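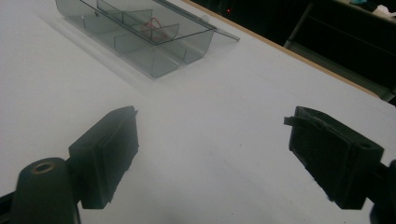

Parts organizer and gripper at one of the benches, with a bit of red wire in the box.

I had been meaning to get out to Lustoser ever since they moved their repair shop into the old Wedholm building, and when they put up a notice for an open afternoon in August I signed up the same day and talked my sister into driving. She came for the coffee, she says, but she asked more questions than I did once we got inside!

For anyone who doesn't know them, Lustoser fixes small electrical things: thermostats, door intercoms, control boards for heating systems, the kind of part that a landlord would like to throw away and a sensible person would like to keep. They handle 600 repairs in a good month. Until last year every one of those went across a bench with one person doing all of it, from finding the right bit of wire to packing the finished board in its sleeve. Now there are two benches where a good part of the fetching and sorting is done with grippers, and those were what I wanted to see.

The visit started in the front room with name stickers and a very generous plate of almond cake (I had two pieces and I'm not sorry). Then we were split into groups, and ours went to the sorting benches first, which suited me fine. Our guide was one of the bench technicians, a woman who had been there long enough to remember the paper tickets, and she had a lovely unhurried way of explaining things, with her glasses pushed up on her head the whole time.

The tables are plain white, and the small parts live in organizer boxes made of smoky plastic you can see through, with little scooped compartments. Wire is the hard part, she told us. A screw always looks like a screw, but a cut piece of wire can be bent any which way, and it can lie down in the bottom of a compartment where two flat fingers have a hard time getting hold of it. I had assumed the lifting of heavy things would be the challenge, which shows you how much I know. The pads on the fingers get scuffed and start to peel at the edges with use, and changing them has become a regular job that didn't exist before. She does it herself and seemed rather proud of how quickly she can do it.

The scheduling program they use is called Momia, and it decides which tray goes to which bench next. I gather there was some grumbling about it in the early weeks. People were used to picking their own work off the shelf, saving a tricky board for the morning when their eyes were fresh, or leaving the dull ones until after lunch, and all of a sudden a screen was handing them the next thing and the next thing. After a lot of talk in the break room they got it changed so that each technician can hold back two trays and do them whenever they like. It sounds like such a small matter, but our guide said it was the change that made her stop dreading the screen.

My sister asked straight out whether anyone had lost their job over it. The answer was no, and then a longer answer, which I appreciated. Two people who used to sort parts full time have been trained to do testing. One of them loves it. The other misses the sorting, because you could do it with the radio on and let your mind wander, and testing takes all of your attention. The pay is better but she goes home more tired. I thought it was decent of them to say so in front of a room full of visitors.

There are good things too, and plenty of them. Hands and wrists are in much better shape, we were told, now that people aren't pinching tiny parts out of compartments for hours. The benches were raised when the new equipment came in, so the tall fellows no longer stoop. And the late shift has been dropped for the sorting side, so the parents on the team get home for supper.

After that we were walked over to the testing room, then the packing corner, where everything is still done by hand on a long table with a tape gun from Dubey that squeals every time it's pulled. Somebody in our group asked when packing would get its turn with the grippers, and the two people working there both laughed and kept on taping. There are no plans for it this year, apparently. Every parcel is a different size and the customers like the handwritten note that goes in with each repair.

We finished back in the front room at half past four, and there was still cake. I took home a leaflet about repairing older intercoms, and my sister has put her name down to bring in the thermostat from her hallway. If you'd like to go, they hope to hold another afternoon in the spring. Wear flat shoes, and if you come by car, park behind the building, as the spaces in front are kept for people dropping off repairs.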